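Simulated arm drops the block halfway through the lift, but only sometimes

Posted in Robotics help > Simulation and control
2 answers

Tavion Rosenthal

Hello all! I'm having a brilliant time learning to program an arm in simulation, and I've hit a fault that has eaten my whole January. I'm using Zisgate as the simulator with the Prurkon pick-and-place add-on. The task is simple enough: come down over the long light wooden block, close the fingers, lift, move across, put it down.

The trouble is that it lets go. Not every time, which is the maddening part. Out of 200 attempts overnight I got 19 drops, and in all of them the block slid out during the lift, never before it. The log says the grip was fine. The fingers report closed, the force looks steady, and then the block is back on the table and the arm carries on as if it still had hold of it, all the way to the drop-off point!
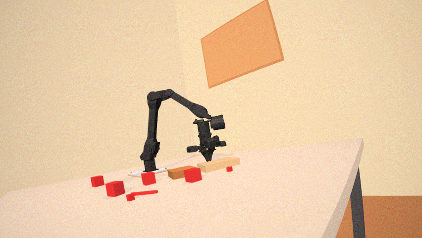 Does a steady grip force reading mean the object is held?
The force reading only tells you the fingers are pressing on something, so a block that is slipping slowly can give the same steady number as one that is held well.

I've read that in a few places now, so I'm not trusting the log any more. What I'd love to know is what people change first. Things I've tried so far: more grip force (fewer drops, but the block started to jitter), slower lift (no difference I could measure), and swapping the long block for a red cube (no drops at all, which surprised me).

Physics step is 2 milliseconds. I haven't touched friction, it's whatever Zisgate gives you.

Parveen Malik

Oh, I love this kind of fault! Your cube test is the best clue in the whole post. A cube is short, so wherever you grab it you're near the middle. A long bar is another matter. If the fingers close a little way off its centre, the heavy end wants to swing down, and two finger pads have very little to stop it turning with. It tips, the contact patch shrinks, out it goes.

I'd do these in order:

Log where the fingers close along the length of the bar, and compare the drops with the good lifts. I'd bet you a cup of tea the drops bunch up at one end.

Look at the contact settings for the finger pads. In most simulators there is sliding friction and a separate twisting friction, and the twisting one is often set to next to nothing by default. Raise that a bit before you go anywhere near the force again. The jitter you saw is usually the solver fighting two surfaces pushed too hard into each other.

Halve the step to 1 millisecond for one overnight run. If the drops vanish, part of the problem is the physics and your grasp may be better than you think.

And please add a check after the lift! Compare the height of the block with the height of the gripper, and if the gap has grown, stop the arm. I moved a program from simulation to a real Gruvberg arm without that check and it pressed an empty gripper into the tray at the far end. Cost me a set of finger pads and a very sheepish email. An arm that believes it's holding something is a safety matter as soon as there are people nearby.

Loretta Haverford

just turn the friction right up, worked for me. mine was on Hutchins not Zisgate but same idea

Comments on this answer

Parveen Malik
It will stop the drops, but if it ends up well above what the real pads can do, you'll meet the same fault again on the hardware. Fine for a quick test to see whether friction is involved.

Tavion Rosenthal
Tried both, thank you! Parveen, I owe you the tea. Nearly all the drops had the fingers closing towards one end of the bar. My grasp point was being worked out from the corner of the block instead of its centre, plus a random offset I'd added myself and forgotten. Fixed that, raised the twisting friction slightly, left the force where it started. I've set 820 lifts going with the height check in place and will post the numbers when they're done.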